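Quel budget prévoir pour un petit bras qui trie des flacons compte-gouttes ?

Catégorie : Ateliers et petites séries – Équipement 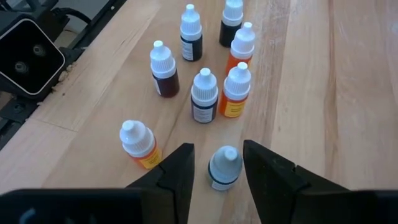
Posté par flacons_et_cie

Bonjour à toutes et à tous, et merci d'avance à ceux qui auront la patience de lire jusqu'au bout ! Chez Jumitz, nous sommes un petit atelier de deux personnes et nous conditionnons des encres et des colorants liquides en petits flacons à embout compte-gouttes. Le remplissage va bien, l'étiquetage aussi, mais le tri par couleur avant la mise en coffret nous mange les après-midi. Nous voudrions confier cette étape à un bras d'ici avril, avec une pince à deux doigts et de quoi reconnaître les teintes.

J'ai un devis de Fesero pour le bras et la pince, et un autre de Mondix pour un ensemble complet avec caméra, nettement plus cher. Nous faisons 500 flacons les bonnes semaines, 52 semaines par an si on m'écoutait (ma collègue n'est pas de cet avis). Ma question est double : faut-il acheter le tout chez le même fournisseur, et qu'est-ce qu'on oublie toujours de mettre dans le budget quand on débute ? Pour la table, je comptais garder notre plateau en bois clair, que j'aime beaucoup, mais je suis prête à entendre qu'il faut en changer.

Posté par atelier_du_quai

Bonjour et bienvenue ! Nous sommes passés par là avec des flacons assez semblables, alors je me permets d'être un peu longue.

Le bras se chiffre facilement, c'est tout ce qu'il y a autour qui surprend. Prévoyez une ligne pour les doigts de pince. Ceux d'origine conviennent à des pièces bien espacées, mais quand les flacons sont debout les uns près des autres, un doigt large pousse le voisin en descendant. Nous avons fini par commander deux jeux plus fins, plus une paire de rechange, et j'aurais préféré les voir dans le devis de départ. Demandez aussi le prix d'un simple plateau à alvéoles : il coûte peu et il enlève la moitié des difficultés.

Pour la caméra, faites venir le fournisseur avec vos vrais flacons, y compris les plus foncés. L'orange se reconnaît sans peine, mais entre un noir, un bleu très sombre et un brun rouge, notre premier réglage se trompait souvent, surtout en fin de journée quand la lumière baissait. Un petit éclairage fixe a réglé l'affaire. Si vos étiquettes changent de couleur selon la gamme, dites-le aussi, cela peut servir de second repère.

Votre plateau en bois, gardez-le ! Vérifiez juste que le châssis du bras se fixe sur quelque chose de rigide – le nôtre est boulonné à un cadre en métal à part. Et comptez des heures de formation pour vous deux, pas pour une seule, sinon gare aux vacances.

Posté par mondo77

Prenez tout au même endroit. Moi j'avais pris en deux fois et chacun renvoyait la faute à l'autre.

Posté par petite_serie

Je nuance un peu la réponse précédente, avec toute ma sympathie. Un seul interlocuteur, c'est confortable, mais regardez le contrat d'entretien avant de signer. Nous avons loué pendant deux mois chez Omoregie avant d'acheter, et cela nous a évité de prendre un modèle trop grand. Avec vos volumes, je commencerais par là, quitte à décaler un peu votre date.

Posté par flacons_et_cie

Merci mille fois ! Je n'avais pas du tout pensé à la location, ni aux doigts de rechange. Je rappelle Fesero pour leur demander un essai avec nos teintes foncées, et je reviens vous dire ce qu'ils répondent.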